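Right, I've finally put the Skulberg shirt up in the shop and I'm far too excited, so you're getting a thread about it. Sorry in advance if you follow me for the cat drawings.

For anyone new: Skulberg is the little railway adventure game where you run a night train through a town that keeps moving. I played it in two sittings in August and started sketching before the credits had finished.

The shirt is a made-up station sign. Town name across the middle, the line number underneath, and a tiny arrow pointing both ways at once. If you've played it you'll know why the arrow does that. If you haven't, it's still a nice arrow!

I went through 5 versions of the lettering. The first looked like a bank. The second looked like a bank that sells cheese. Version four was nearly there but the K kept leaning on the U, and once I'd seen it I couldn't look at anything else.

Wim Van den Broek sorted it for me in one message: "make the K narrower and leave everything else alone". I'd spent a whole evening moving the U. Thank you Wim, you're a marvel.

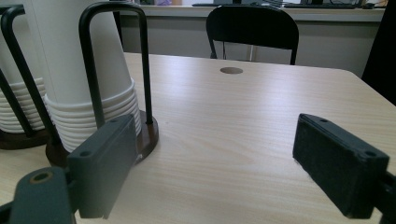 Colours next, then. It comes in navy, bottle green and a sort of brick red. I wanted mustard as well but the cream ink vanished on it, and with dark ink it lost the night-time feel completely. Mustard people, I hear you, I am one of you.

The cream is a screen print and the arrow is a second pass in pale yellow. It sits a bit proud of the fabric so you can feel it with your thumb. I love that more than I can explain – I keep stroking the sample like a pet.

First run is 300 shirts. My last one was the Ghasemi moth design and people were lovely about it, but I ordered too many smalls and hardly any XXL. This time the sizes are spread out properly, from XS up to 4XL, and there's a fitted cut in the navy.

Someone asked if I'd do the Skurnero crest too. Yes! It's half drawn. The goat is giving me trouble. Goats have very odd knees and I've been looking at a lot of them.

Quick note on washing: inside out, cool wash, no tumble dryer. I've washed my own sample over and over and the print hasn't cracked, though the green has gone a touch softer. I prefer it now, to be fair.

Also doing a sticker of just the arrow. It's the size of a large coin and it's going in free with every shirt until they run out. There are 1,000 of them in a box under my desk and I have already put one on the kettle.

It's a fan design, drawn by me from scratch, so no screenshots or game art in it. Just a very keen person with a pencil who thinks about imaginary timetables too much.

If you do get one, please send me a photo, especially if you're wearing it on an actual train. I'll be replying to everybody tonight with a big mug of tea. Now go and play the game, and talk to the ticket inspector twice!

Get new designs by email. Enter your address to join the newsletter. You can unsubscribe at any time.

Contact | © 2020 | Back to top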